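Clullau
Accueil | Nos postes | Le mobilier | Qui sommes-nous | Contact

Qui sommes-nous

Clullau aménage et entretient de petits bureaux pour des entreprises de moins de 24 personnes. Nous fournissons les plans de travail, les sièges, les écrans muraux et le câblage, et nous assurons ensuite le suivi sur place. L'activité a commencé par la remise en état de fauteuils de bureau. Les clients nous demandaient souvent, en récupérant leurs sièges, si nous pouvions aussi regarder le bureau qui allait avec. Nous avons fini par dire oui.

L'atelier et le dépôt se trouvent dans le même bâtiment que nos bureaux. On y entre par la cour, le quai de livraison est sur la gauche. Les livraisons sont reçues le matin, jusqu'à 11 h 30. L'après-midi est réservé au montage et aux réparations.

Ce que nous installons

Nous travaillons surtout dans des pièces de taille réduite, où un bureau droit laisse un angle perdu et une circulation difficile. La gamme Lisel a été conçue pour ces pièces. Il s'agit d'un plan de travail courbe, posé le long du mur, qui permet d'asseoir plusieurs personnes du même côté et de dégager le centre. Le plateau existe en blanc et en gris clair. La courbe est tracée après relevé sur place. Il faut compter 19 jours ouvrés entre le relevé et la pose.

Pour les sièges, nous proposons le fauteuil Tan, à dossier en maille, avec accoudoirs rembourrés et appui-tête en option. Toutes les pièces d'usure se changent séparément : roulettes, vérin, accoudoirs, maille du dossier. Un fauteuil qui revient à l'atelier repart en général avec sa structure d'origine.

Les écrans sont fixés au mur sur un bras orientable chaque fois que la cloison le permet. Le plateau reste libre et l'écran peut être tourné vers les personnes assises.

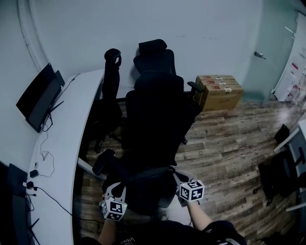

Temps de lecture : 3 minutes

Un plan de travail blanc en courbe, un écran noir au mur, des fauteuils noirs à dossier en maille : c'est le type de petite pièce dont nous nous occupons le plus souvent. Le sol imitation bois, dans un gris-brun vieilli, va bien avec les murs blancs et une porte en verre dépoli laisse passer la lumière du couloir sans exposer les personnes qui travaillent.

Les câbles sont le sujet qui revient le plus dans les demandes de nos clients. Un écran, deux adaptateurs secteur, et le plateau est vite encombré de cordons noirs qui se remarquent d'autant plus que le dessus est blanc. Nous proposons une goulotte sous le plateau, des attaches réutilisables et un support pour les blocs d'alimentation. La pose peut se faire en même temps que le mobilier ou plus tard, sur rendez-vous. Comptez deux heures pour une pièce de cette taille.

Les cartons posent une autre question. Dans un petit bureau, ils s'empilent contre le mur du fond et y restent. Nous reprenons les emballages de nos propres livraisons, à condition qu'ils soient vides et pliés. Les cartons d'origine des écrans sont à conserver pendant la période de garantie. Nous pouvons les garder au dépôt, étiquetés au nom du client.

L'entretien

Le contrat Prollgate couvre le mobilier que nous avons posé ainsi que les sièges d'autres marques, s'ils sont en état de rouler. Il comprend une visite par an, en principe en avril. Nous resserrons les accoudoirs, nettoyons les roulettes, vérifions les fixations murales et remplaçons ce qui doit l'être. Les pièces sont facturées à part, au tarif en vigueur le jour de la visite.

Nous suivons actuellement 164 pièces sous contrat. Ce sont pour la plupart des bureaux fermés, auxquels s'ajoutent des salles de réunion et quelques accueils. Nous ne prenons pas les plateaux ouverts de grande surface, pour lesquels nous ne sommes pas équipés.

Nous rendre visite

Plusieurs postes sont montés dans nos locaux et peuvent être essayés sur rendez-vous. Pensez à apporter les dimensions de la pièce, la position des prises et le sens d'ouverture de la porte. Un croquis à la main suffit. Le stationnement est possible dans la cour après 14 h, une fois les livraisons terminées.

Demander un relevé
Télécharger le nuancier Lisel
Conditions du contrat Prollgate
Mentions légales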